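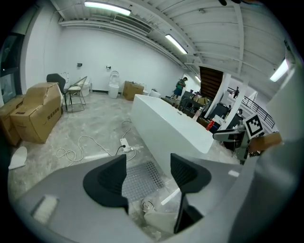
Rokeya Munshi wrote: I would not put a freestanding tub in a bathroom under 80 square feet, whatever the showroom says. You end up mopping behind it on your knees.

Posted March 1, 2019 by Anjana Khondokar
3 min read

Original post: freestanding or built-in for a second floor bath?

We are redoing the upstairs bathroom in a 1950s house on Montoya Street. The old steel alcove tub is coming out. My husband wants a long freestanding one. I am leaning toward another built-in because we have a kid who throws water everywhere. The plumber quoted $680 extra to move the drain and run a floor-mounted filler. Work would start in September. Has anyone lived with both?

tubgrout_pete
I've had both. Freestanding looks better and is worse to live with. No ledge for shampoo, no wall to lean on when you step out, and the shower has to go somewhere else. Do you have a separate shower?

Anjana Khondokar
There is a small one downstairs. Upstairs the tub is also the shower right now.

tubgrout_pete
Then that settles it for me. Built-in.

lakeside_lou
Disagree. We put in an acrylic freestanding with a ceiling ring and curtain and have used it for almost nine years with two boys. Yes, the floor gets wet. That is what a waterproof floor and a bath mat are for. $680 is cheap if it includes opening the ceiling below. Ask whether it does.

Rokeya Munshi
Ceiling rings are awful. The curtain sticks to your legs.

lakeside_lou
Get a heavier curtain.

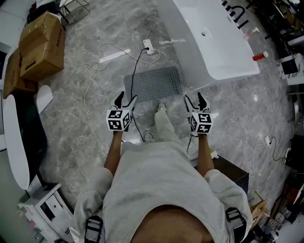 Otora Homeowners Club – Kitchen and Bath Board

mdalton
Nobody has brought up weight yet. Second floor, 1950s framing. Find out what joists you have and which way they run before you pick anything. Acrylic is fine in most houses. Cast iron or stone, filled, with a grown man in it, I would pay an engineer to look. Also think about the floor itself. Polished tile gets slick around a freestanding tub, so look at a matte finish or small tile with more grout lines.

Anjana Khondokar
Thanks. It would be acrylic. I called the plumber and the $680 does not cover the ceiling repair. Still waiting on that number.

tubgrout_pete
Figured.

grayhollow17
Leave at least 4 inches between the tub and the wall if you go freestanding, more if you can. Ours is closer than that and I clean back there with a sock on a yardstick. I'd do it again though. The soak is better – ours is deeper than any alcove tub we looked at.

mdalton
Alcove tubs come deep too. You have to order them.

Anjana Khondokar
We're going to tape both footprints on the floor this weekend and see if the door still opens. Will post the ceiling quote when I get it.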